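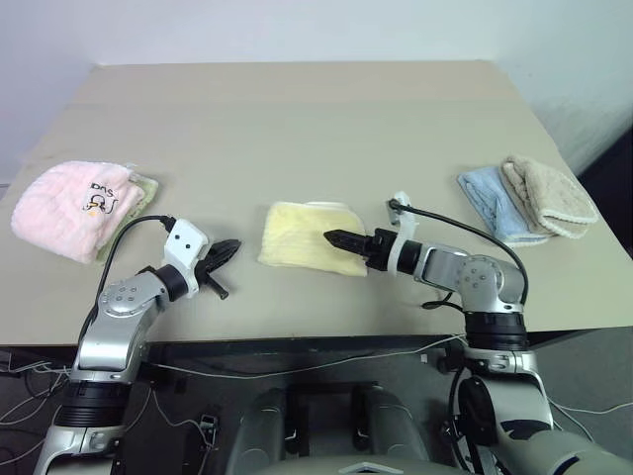 Search the notebook
Type a word and press Enter

Towel folding, Flestville bench – May, 2 pm

Went through the small towels again. Pink goes over the pale green, beige over the light blue, yellow by itself in the middle. The yellow one lies flat enough to stack. The pink is too fluffy to hold an edge and ends up round whatever the fold, so I'm leaving it as a bundle.

Beige came out closer to a roll. Its trim makes one side thicker, so next time fold with the trim inside and press for 10 seconds.

Delville shelf is 19 cm deep. Yellow should fit as is, beige needs one more try. Anything over 200 g goes on the bottom shelf – write the weights on the Fleto sheet, not on tape.

To do:
- weigh the green and the blue
- 2 more folds of the beige
- ask Tanabe for another set of the flat kind

Wipe the table before the next round, lint gets into the pale ones.

We use cookies to remember your settings. Accept / Decline

Recent entries
Shelf labels, second try
Washcloths: thirds or quarters
Lint on the pale table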